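Sharing a workbench with a robot arm: my tips

I look after the finishing room at Vateck in Taltcombe, and since February most of our fiddly pick-and-place jobs have been going over to an arm. We plan each bench on the computer first, and I've picked up a few habits I'd pass on to anyone in the same boat.

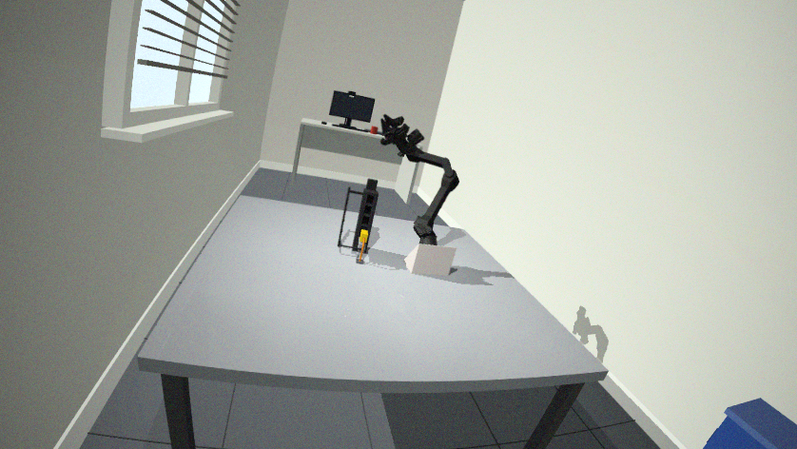 Bench layout on screen, with the rack to the left of the arm.

Mock it up before you drill anything. I used to sketch on the back of a delivery note (still do for shelves!) but with an arm you want to see how far the elbow sticks out. Move things about on screen until you're sick of it, then tape the outline on the real bench and stand there for a bit.

Keep mugs off the bench. Tea lives on the desk by the monitor – same goes for phones, keys and biscuits.

Ask the people who did the job by hand. Elikem Tetteh packed Skiltico fittings for years and he spotted straight away that our first rack was facing the wrong way for refilling. We'd have been leaning across the arm 25 times a shift. Turning it round cost us nothing but a grumpy morning.

Wipe the gripper fingers at the start of the shift with a dry lint-free cloth, power off. Our Agbeko parts come with a film of oil on them and it builds up quicker than you'd think.

Swap jobs every 2 hours. Watching a machine is more tiring than doing the work, I found, and by mid-afternoon I was staring straight through it. Now one of us minds the arm while the other checks and labels, and then we change over.

Write down every stoppage, even the silly ones. A cheap notebook on a string does fine. Ours showed most of the trouble came after refills, so we slowed down and squared the parts up properly.

And do keep your hand in. I still pack a tray myself before lunch – my wrists are glad it's only the one, but I'd hate to forget how a good part feels.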